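发件人：Hermenegildo Barajas
日期：2023-04-14
主题：Re: [机械臂社] 柠檬任务到底算不算完成

各位：

先回上一封，原文留在下面，免得有人又去翻归档。

> 规则第 4 条写的是“把柠檬片放进碗里”。上次练习赛 Stuken 组把片放在碗沿上，
> 它自己滑进去了，计时员给了满分。我没有意见，只想知道物理定律算哪个组的队员。
> 另外，新桌面的物品清单什么时候定？二月就说“下周”。

关于第一点：滑进去算进去。评分看结束时的状态，我们没有给姿势打分的预算。谁想靠碗沿得分，请便，反正十次里能滑进去几次，各组自己心里有数。Zosholm 组提议加一条“须有明确放置意图”，我读了三遍，想不出怎么让计时员去判断一条机械臂的意图，驳回。

关于第二点：清单定了，摆位也定了。拖到现在是我的问题，中间还夹着期中考试和一次把夹爪指垫装反的事故（指垫已经换好，装的人知道是谁）。

桌面分前后两排。靠底座那边是切柠檬的一套：砧板、黄色塑料刀、捣棒、一片柠檬，旁边放整颗的柠檬和青柠。另一边是碗、毛巾、托盘和铜色的酒架。中间那条空地留着，不许往里塞东西，双臂交接要用，上学期有人在那里放过水杯，后来我们花了一个晚上擦电源。
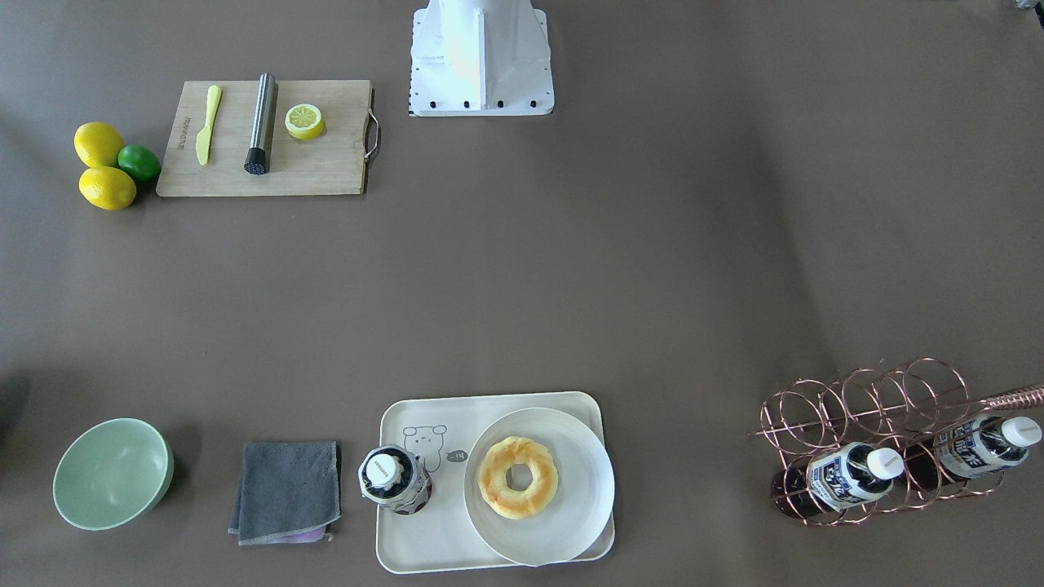

Praswood 组回信问，甜甜圈能不能换成硅胶的，真的那种夹两轮就掉渣，到第三轮识别模型已经不认它了。这个意见我收下，但正式比赛还是用真的。模型认不出掉渣的甜甜圈，这恰好是你们该写进报告的那一节，写满 500 字，不要只贴一张损失曲线。

酒架的任务也顺便说清楚。架子上横放的是饮料瓶，要求抽出一瓶，立到托盘上，瓶盖朝上。碰歪架子不扣分，碰倒扣。每轮限时 300 秒，从裁判喊开始算，不从你们的脚本加载完算。Shih 组的脚本加载时间我就不在全组信里公布了。

毛巾请不要再拿去擦手。它叠好放在那里是任务物品，下面那块粉紫色的布也是。上周有人把它抖开晾到暖气上，第二组开机以后对着一块空桌面认真地叠了四分钟，动作倒是非常标准。

数据方面，共享盘里现在有 2,429 条示教记录，其中不少文件名是“最终版”“最终版2”“真的最终版”。请各组自己清理，命名照二月那封信的格式来，组名在前，任务在后，别加感叹号，脚本读不了感叹号。

还有两件小事：

砧板有把手的一端朝底座那边，摆反了整套轨迹都要重录，开录之前看一眼。

柠檬片每次练习前现切，切完把剩下的带走。冰箱里那半个已经不能叫柠檬了。

对规则还有意见的，直接回列表，不要私信我，私信我会忘。

Hermenegildo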